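3.2 Care of the wrist and fingers

The laundry cell at Jetville has a single arm with a two-finger gripper and a small camera fixed at the wrist. It was put together by Themba Nel and has been looked after since November by Refilwe Venter, who also kept the maintenance log used in this section. The cell ran 196 basket trials on the Drelgate task list before the fingers were changed.

Most of the upkeep concerned the fingers. Each is a set of silver metal brackets ending in a dark tip, held by hex-socket screws. Lifting a basket by its rim puts a twisting load on these brackets that picking up a single cloth does not, and the screws worked loose sooner than we had planned for. We therefore checked them at the start of each day with the arm parked and the drive power off. A loose screw was taken out, cleaned, and put back with fresh thread lock – tightening it in place did not hold for long. Figure 3 was taken by the wrist camera with the rim of a basket between the two fingers.
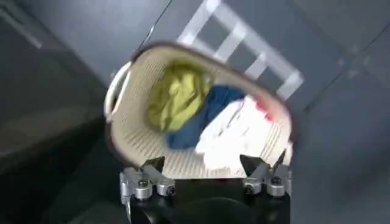
How often does the wrist camera need to be recalibrated?

Every time the finger brackets have been removed, and otherwise once a week. The routine uses the Wedotberg board clamped to the bench and is run twice, and the second result is kept if the two agree. If they do not, the camera mount is checked for play before the routine is run again.

Figure 3. Wrist camera view during a tilt trial, with yellow-green, blue and white cloths in the basket.

The tips wear at the inner edge, where they bear on the rim. Worn tips let the basket turn in the grip when it is tilted steeply, and this shows in the log as a drop attributed to slip. We changed tips in pairs, left and right together, as a new tip facing an old one closed off centre. After a change the gripper was opened and closed on a Zwane gauge block and the zero position was set again in the controller.

Two faults stopped the cell for longer than a day. One was a broken wire in the camera lead, found by moving the wrist slowly through its range while watching for lost images. The lead was replaced and given more slack at the last joint. The other was a controller fault unrelated to the gripper, and is covered in Section 3.4.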